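Speaker notes: Register and dialect in the Bromville stories
Witold Czerwiński
Translation seminar, session 2
1/3/24

Slide 1. Title

Thank the organisers. Handout has the source passages on the left and my drafts on the right. Line numbers on the slides match the handout, not the printed edition.

Slide 2. The texts

Wilczyńska's Bromville cycle. Short prose, first person, mostly rural speakers. Source language Polish, with dialect in dialogue and in some of the narration. I am translating for a general Australian readership, no facing text, no notes unless the publisher changes its mind.

Working sample for today is 525 lines, taken from the opening of the cycle and from "The Gedley Road". All examples come from that sample.

Slide 3. The problem

The narrator has two registers. The first is literary standard: long periods, participles, inverted word order. The second is colloquial, with regional vocabulary and clipped verbs. The switch between them often falls inside a sentence. Punctuation does not mark it.

English has the same two ends of the scale but the distance between them is shorter in print. A literary sentence with one dialect noun in it reads in Polish as ordinary speech memory. In English the same noun reads as a quotation, or as a mistake.

Slide 4. Options considered

Go through these quickly, they are in the handout.

Full dialect substitution. Pick an English regional variety and map onto it. Rejected. It moves the speakers to a real place the reader can identify, and the landscape then contradicts them.

Neutralisation. Standard English throughout. Readable, and the first draft was done this way. The grandmother and the schoolteacher became indistinguishable by page 20.

Syntactic marking. Keep the vocabulary plain and carry the register in sentence shape: dropped subjects, repeated conjunctions, fronted objects. This is the method used in the current draft.

Pause here for questions if there are any. Otherwise go on.
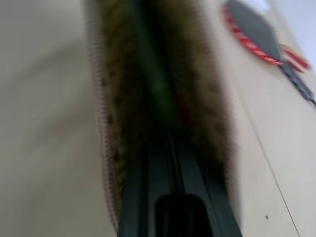 Slide 5. Textures in olive, khaki and brown.

Slide 6. Worked example, lines 88 to 100

Read the Polish aloud first, at normal speed. Then the neutral draft. Then the current draft.

Points to make:

The verb at line 91 has no subject in the source, and this is normal Polish grammar. It carries no colour. Dropping the subject in English does carry colour, so the device has to be rationed. I drop it only where the source has a dialect form within the same clause.

The conjunction "a" is doing two jobs, contrast and simple sequence. I have used "and" for both. A reviewer of the neutral draft preferred "while" at line 94. Grammatically defensible, but it raises the register at the exact point where the narrator lowers it.

The diminutive at line 97 is untranslated. I tried "little" and took it out. Repeated over several pages it turns the narrator into a child.

Slide 7. Imagery

Shorter section, cut it if running late.

The metaphors are mostly agricultural and most of them survive. The difficulty is frequency. Wilczyńska will use one image, drop it, and bring it back pages later with one word changed. If the translator has varied the wording for style the return is lost. I keep a concordance of recurring nouns and check each new story against it.

Example on the handout: "frost" in the January passage and again at the funeral. Same word in both places in the source, same word in the translation. The earlier draft had "rime" in the second. Restored.

Slide 8. Place names

Names are left as they stand in the source, including Fledlow, which the characters themselves pronounce in different ways. No respelling. The joke about the pronunciation in "The Gedley Road" loses some force, and I have not found a way to recover it.

Slide 9. Open questions

Whether the syntactic method holds over a whole book. It works in passages of a page or so. Over a longer stretch the reader may stop registering it, or may get tired of it.

Whether the letters in the last story should be treated differently - they are written by a character with limited schooling, and the spelling errors are part of the text. Current draft keeps the errors but halves the number.

Ask the room for comparable cases, prose preferred.

Slide 10. References and contact

Leave this one up during discussion. Spare handouts are on the table by the door.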